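Room Hire at Chu Hall: Frequently Asked Questions

Who may hire a room?
Rooms are open to registered societies, local residents and small firms. Applicants must be 18 or over and will be asked for proof of address.

How do I make a booking?
Please complete the booking form and return it to the Lettings Office. Ruairí Conneely, Lettings Officer, will reply in writing. A booking is not confirmed until the deposit has been received.

Which rooms are available?
The Prorko Room seats 400 and is suited to lectures and concerts. The Eren Room is smaller and is set aside for classes and meetings – it may not be used for amplified music.

What happens if I need to cancel?
Deposits are returned in full where two weeks' notice is given. After that point the deposit is kept. Changes of date count as cancellations during February, when the hall is at its busiest.

May we bring our own food?
Cold food may be brought in. Hot food must be arranged through the Lettings Office.

Are tables provided?
Tables are included in the hire charge. Hirers are asked to use mats under heavy items and not to fix tape or pins to any wooden surface. Damage will be charged at cost.

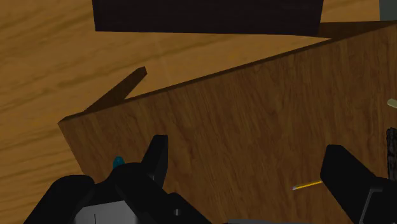

Wooden tabletop with a black box (computer-rendered view).

Whom should I contact with a complaint?
Complaints should be sent in writing to Catríona Cullinane, Hall Manager. Please quote your booking number.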